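Speaker notes: Marking out worktops for cloth handling
Talk for the Gilovton textiles evening, second slot, 26 slides

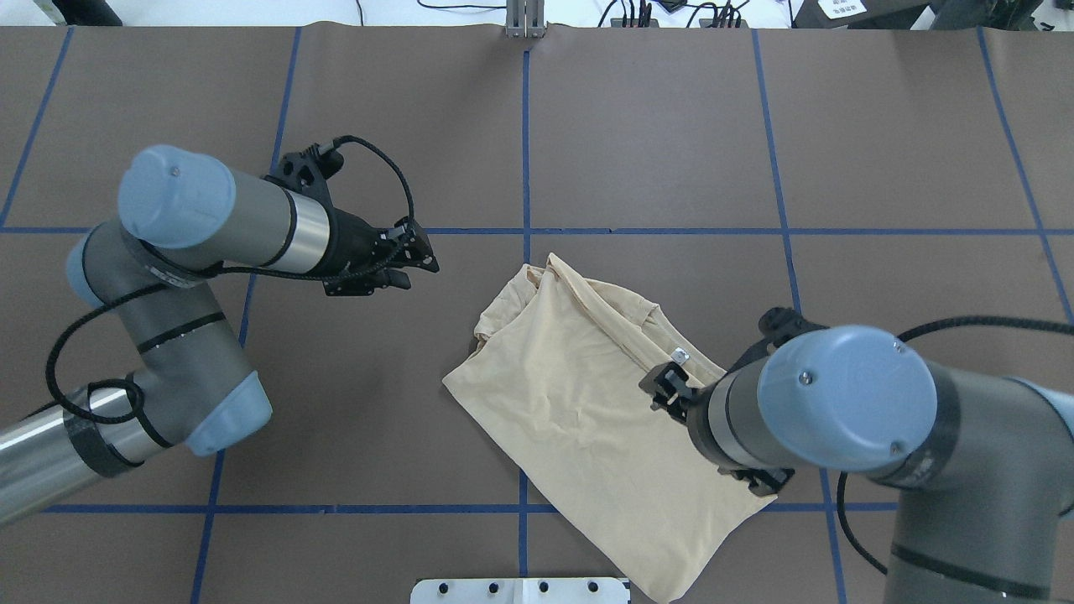

Start with the problem of squareness. Woven cloth has no fixed edge once it is off the roll, so the reference has to come from the table. Gritine used chalk until April and redrew it every morning. Chalk transfers to pale cloth and brushes off under the sleeve. The present method is a line that stays put: blue on a grey-brown top, dark enough to read at arm's length. Point at the central line and the way the fabric lying over it interrupts it. The operator picks the line up on either side of the cloth and judges the lie from that.

Slide 5. Spacing. Seon-mi Hyun set the first grid at 400 mm by 400 mm to suit the Rustach tea towel. Larger pieces span two panels. Smaller pieces sit inside one and are squared by eye — acceptable for folding, poor for cutting.

Slide 9. Viewing angle. From a standing position the lines converge and a square panel no longer looks square. New staff tend to correct the cloth to match what they see. Tell them to align one edge to one line and leave the rest alone.

Pause for Gianni Testa's question about tape or paint. Tape lifts at the crossings. Paint needs a full day to cure and cannot be moved. Jin supplied both for the trial; prices are on the handout.

Slide 14. Cleaning. Damp cloth only, wiped along the line. Wiping across it raises the edges.

Hand over to Birdie Dunleavy for folding sequences. Leave the grid slide up while she changes microphones.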